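4.2 Pad comparison on soft and folded packaging

Rigid test pieces tell us very little about how a jaw behaves in a real home, so the second comparison used household packaging on a cloth-covered round table, with a basket beside it. Both hand-held grippers were used at once, one in each hand. We fitted two pad sets, the ribbed Canell and the softer Ureo, and kept the Dretham linkage unchanged throughout. Each set was given 15 grasps per class of object, with a pause of 5 seconds between them.

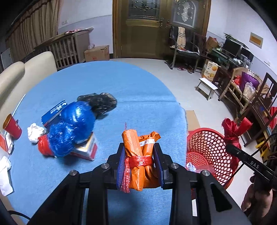
Figure 3. Rolled orange packaging bound with red ribbon, held between the padded jaws.

Bundled film was the class we most looked forward to, and it was a delight to work with. The bundle gives under load, the linkage closes a little further, and the contact patch grows as it does so. With the Canell pads, 13 of the 15 grasps held through the full lift. The two failures both began at a loose end, where only one layer of film lay between the pads.

Open cartons ask for something quite different. A thin wall bows inwards as soon as the jaws close, and the operator has to judge the squeeze by eye. 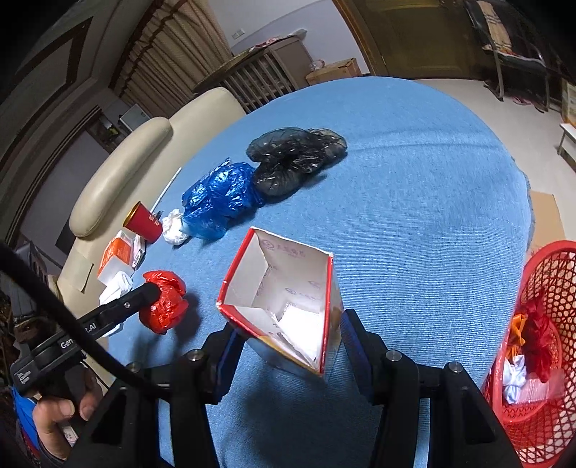
We scored a carton grasp as good only if the walls sprang back on release. The Ureo pads did better on this measure, which pleased us greatly, as they had looked the weaker set in the bench trials of October. The Mousavi controller, described in Section 5, was tuned on these same carton grasps.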